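Laundry Room Working Group, Irkari House
Minutes of the meeting of August 5, 2026

1. Previous minutes
The April minutes were agreed with one correction: the shelf depth in item 4 should read 860 mm. The drawing already has the right figure.

2. Baskets and sorting
The trial of woven baskets for small items continues. Dark cloths are to go in a basket of their own and be kept apart from the whites. Baskets may stand on the floor during sorting but must be back on the shelf by the end of the shift. The group asked whether rattan marks the floor finish. No marks have been reported to date.
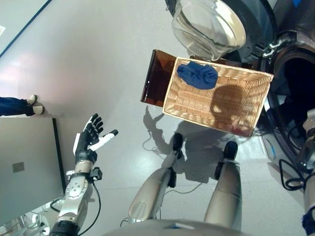

3. Shelving
Two quotes were received. Nelel offers a shelf 900 mm deep, which would foul the door. Mabaso can cut to the agreed depth at no extra charge. Mabaso preferred, subject to a check of the wall fixings.

4. Stock
23 baskets are on the list and 6 need new rims. Repairs to go to Jilora as before. Worn baskets to be tagged and taken out of use until then.

5. Actions
Confirm shelf order with Mabaso.
Send baskets for repair.
Amend the sorting sheet to show dark cloths separately.

6. Any other business
The hook by the sink is loose again. To be refixed with a longer screw.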